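Open day at the Kornance workshop

We went to the Kornance open day on Sunday with the bus from Hutchins, which leaves from behind the library and takes the slow road along the river. Admission was 5 dollars, paid at a folding table inside the main door. You get a paper wristband and a map of the ground floor. The map had the restrooms in the wrong place.

I mostly wanted to see the assembly bench and the print room. My wife wanted to see the wood shop.

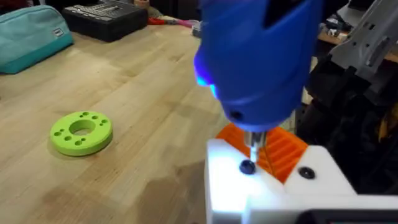 A blue electric screwdriver with its light on, and a black screw going into a white printed block.

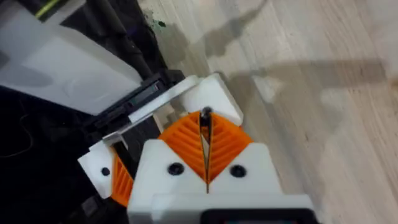
The assembly bench

The workbench has a butcher-block style top in pale wood. I asked Nandi Cele, who was running that part of the building, how the top is looked after. It gets mineral oil twice a year and a light sanding when glue has been spilled on it. Otherwise it is left alone. My own bench at home is covered in hardboard and I replace the hardboard every few years, and I came away thinking I would go on doing that.

The printed parts are white and orange. The white ones are blocky, with black screws in them, and the orange ones are covered in ridges. Up close you can see the print layers on the white plastic. I had expected them to be sanded or painted, but Nandi said they leave them as they come off the printer unless two faces have to slide against each other.

The screwdriver was the thing I wanted to ask about. I have stripped a lot of holes in printed plastic at home with a cordless drill on its lowest setting. Her advice was to stop using the drill. A small electric screwdriver has less weight behind it and is easier to stop at the moment the head touches the surface. She also turns each screw backward by hand first until it drops into the thread that is already there, then drives it forward. If a hole is already stripped she goes up one screw size, or melts in a brass insert with a soldering iron.

The light on the front of the driver throws a strong blue glow over white plastic. I find a warm lamp easier to work by, but I can see the use of it when a screw sits between two raised parts and your hand is in the way.

Someone behind me asked whether the screws had to be black. They come in a mixed box from a supplier called Grestance and the silver ones are used for something else.

The print room

The print room is through a double door and it is warmer than the rest of the building. Visitors were let in a few at a time, and we waited long enough that I read the whole safety poster. Hiwot Gebru gave the talk. She covered filament storage first, which I was glad of. The spools go in lidded bins with drying packs, and a label on each lid shows when it was last opened. A spool that has been left out goes into a dryer overnight before it is used again.

After that she passed around a tray of failed prints. There was one where the corner had lifted off the bed and one that had shifted sideways halfway up. A boy near the front asked what the worst one was, and she held up a tangle the size of a grapefruit. She said the printer had been left running over a long weekend.

She also talked about which way up to print a part. Layers pull apart more easily than they break across, so a block that will take a screw should be laid down so the screw is not prying the layers open. I have had blocks split on me and I now think this was the cause.

The print room has logged 81 different parts since spring, counting revised versions as new ones. A binder by the door lists them with the settings used. You are allowed to look through it but not to photograph the pages.

The wood shop

We got here late. The table saw demonstration was finished and the dust collector was off, so it was a good time to talk but there was less to watch. My wife asked about the clamps and was shown a wall of them. The offcut bin is free on open days. We took two short pieces of maple and a strip of something darker that may be walnut.

Food and the sale table

Coffee came from the Skorano cart in the yard. It was fine. They ran out of sandwiches by one o'clock, so eat before you come or bring something.

The sale table had used hand tools, part spools of filament and bags of mixed machine screws. The bags were marked 200 to a bag at 5 dollars each. I bought one and have not checked the count. There were some good files, but most had gone by the time we came back from the wood shop.

Getting there

The bus from Hutchins stops at the end of the access road and it is a ten-minute walk from there, on the shoulder for part of the way. Parking is on grass. The lot was full before noon and cars were being sent to the church. The main floor is level, but there is a step down into the wood shop and the ramp is around the side, past the bike rack. Ask at the door and they will unlock it.

The next open day is planned for December. The print room talk is supposed to have a sign-up sheet this time. The last bus back to Hutchins left at ten past five and was standing room only.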